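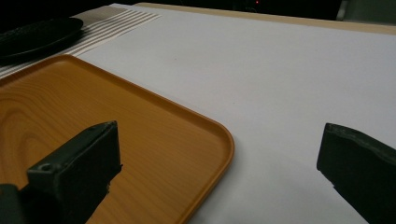
Figure 1. Wood-grain plastic serving tray on the white tabletop.

June
By Dela Zakaria and Villads Ravn

Filed under: Student Projects, Product and Materials

Search this site Enter keywords Go

Surface Finish and Perceived Quality in Canteen Serving Trays

1. Introduction

This report presents the findings of a second-year project carried out at Hiltport College under the supervision of Bernadette Fleury. The project considered whether a printed wood pattern on a plastic serving tray affects how the tray is judged by the people who carry and eat from it. The question was raised by the college canteen, which intends to replace its plain grey trays before the new academic year.

2. Materials

The tray selected for study is rectangular, with rounded corners and a slightly raised rim. The printed pattern imitates a light pine or cedar board. As Figure 1 shows, the grain is curved on one side and runs into long parallel streaks on the other, and the rim appears brighter than the floor of the tray. A plain grey tray from the canteen stock was used for comparison. Both were shown on a white tabletop so that colour could be judged against a neutral ground.

3. Method

Thirteen participants were recruited from the catering and design courses. Each viewed both trays from a seated position, then carried them across the room with a filled cup and a plate. Participants rated appearance, grip and apparent cleanliness on a written form prepared by Afia Zakaria. The order of the trays was changed between sessions.

4. Results

The wood-grain tray was preferred for appearance by nine participants. Four preferred the grey tray, two of them remarking that an imitation material looked less honest than a plain one. Grip was rated equally. On cleanliness the grey tray scored higher, and several forms noted that crumbs would be difficult to see against the printed grain.

5. Discussion

The sample was small and drawn from one site. Participants knew that both trays were plastic, which may have influenced their comments. Cameron Sutherland of the canteen has asked that the trays be compared again after a term of machine washing, as wear to the printed surface was outside the scope of this work. The rating forms are held in the design office and may be consulted on request.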